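I have been playing racing games since the cars were made of about nine triangles, and I would like to make a small complaint about rewind.

You know the button. You brake too late, you meet a tree, you hold down a shoulder button and the tree politely gives you your car back. Most racing games have some form of it now. Usard, the rally game I have lost most of my evenings to since November, gives you as many goes as you like on every stage up to the hard ones, and even there it lets you have three.

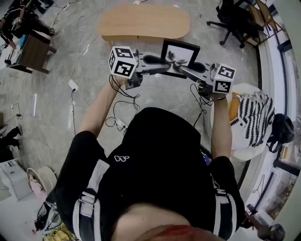
Does using rewind make you a worse driver?
It makes you a driver who knows every corner and has never had to be careful at one, and I'd call that worse.

My friend Maham Mirani disagrees. She has a job and two children and gets 40 minutes on the sofa at night if she is lucky, and she says she isn't going to spend 30 of them redoing a stage so that I can feel the sport has been respected. It's a fair point and I have no good answer to it, so I will move on.

What bothers me is what rewind does to the co-driver. Pace notes are the whole joy of rally. A calm voice tells you something dreadful is coming over a crest, and you decide whether to believe it. With rewind, you needn't listen. You find out what's over the crest by going over it, badly, and then you go over it again. I once did the entire Tamis stage with the voice switched off and set a personal best. I felt like a man who had won a pub quiz with his phone under the table.

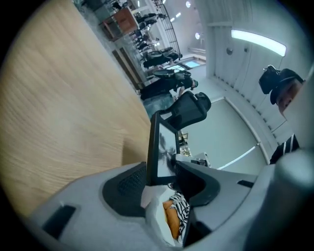 Hands on at the wooden table.

Gemma Fothergill, who runs our little online league, banned it last season. Two people left straight away. The rest of us got slower, then a good deal politer, and Bradley Yeoman finished a stage for the first time by the bold method of using second gear. My own times dropped off a cliff, as did my car, which ended up in 445th place on the world board for a stage I had thought I was rather good at.

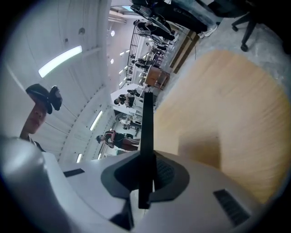
I'd still keep the ban. The best drive I had all winter was a limp to the line with one headlight and a puncture, over a minute down, talking to the car as if it were an elderly dog. With rewind I'd have wiped the puncture out before I had even sworn at it.

So leave the button in, for Maham and for anyone learning. Just put it in the menu, two screens down – somewhere you have to go looking for it and feel a bit shifty when you get there.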